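Namar Packaging Forum > Labels, print and barcodes > White bars on black – grade failures

korl_prepress
Posted 22/12/2019

I have a run of 2000 self-adhesive labels for a kitchenware client (Korletey) where the code is reversed out: white bars on a solid black strip. The till scanner in our test area reads it only if you hold the pack at an angle, and the fixed scanner at the packing line refuses it altogether. The client's designer insists it is fine because their phone reads it. Press is flexo, 7 colours available, black is a single hit. Is there any setting on the verifier that will tell me how far off it is, or is this a straight reprint?

gutterbleed
A straight reprint if the bars themselves are white. A linear scanner looks for dark bars against light spaces. Swap the two and the quiet zones go dark as well, so the decoder has nothing to lock on to. Many phones try the inverted picture as a second pass, so a phone test proves very little.

Check what you have first, though. People say "white barcode" when they mean a white box with black bars in it, and that is perfectly legal on a black strip as long as the box is wide enough.

korl_prepress
No, it is properly reversed. I pulled the art file. The bars are set to paper and the strip is 100 black. No box.

tolerance_stack
I would not condemn it so quickly. Plenty of current imagers have reverse video as an option and will read it all day once it is switched on. We ran an internal stock code that way at Morera for a full season, 413 product lines, with no trouble at the bench. If the goods never leave your client's own warehouse, switch the option on and save the labels.

gutterbleed
They are retail goods. You cannot go round every shop changing scanner settings. A closed warehouse is a different case and I would not use it as an argument here.

tolerance_stack
Fair on retail. I would still want to know where the packs are going before scrapping the job. The original post does not say.

plate_mounter
Kitchenware labels are bad for this in general. The name and the product photos take the top of the panel, and all the small stuff goes in a band at the bottom: symbols, fine text and the code, often in whatever colours the designer has left. The chopsticks box in our kitchen is laid out like that, big lettering and utensil pictures above, black strip below.
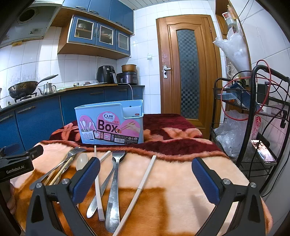
Plotville Print & Label Club – Prepress Section

On a strip of that sort the fine text is a separate risk. White type out of black fills in when the plate swells or the impression is heavy, and it goes before the bars do. I keep reversed text one weight up from what the designer asks for and avoid thin serifs. If the black is built from more than one ink, hold the other colours back from the edges of the type, or any misregister shows as a coloured fringe.

korl_prepress
Useful. Single black here, so no fringe. The text has filled in slightly on the last third of the roll, which I had put down to the anilox.

plate_mounter
Could be either. Measure the same character at the start and end of the roll. If it closes up steadily, look at plate swell or ink viscosity. If it comes and goes once per revolution, look at the mounting.

tolerance_stack
Also check the bar width reduction. If the platemaker applied the normal value to reversed bars, the correction has gone the wrong way. Gain makes black areas grow, so white bars get narrower, and the reduction then takes off more. I saw this in September on a Morera job and it took two sets of plates to find.

gutterbleed
Agreed on that point.

korl_prepress
The reduction was applied as normal, so that is a second fault. The goods are for retail – I asked. The client will accept a white box with black bars if it does not push the strip any taller. 700 labels are already on packs and will be overstickered, the remainder scrapped. New plates ordered with the quiet zones marked on a non-printing layer.

plate_mounter
Run the new proof through the verifier before the plates are made. Set the aperture to suit the X-dimension and scan across the full height of the bars.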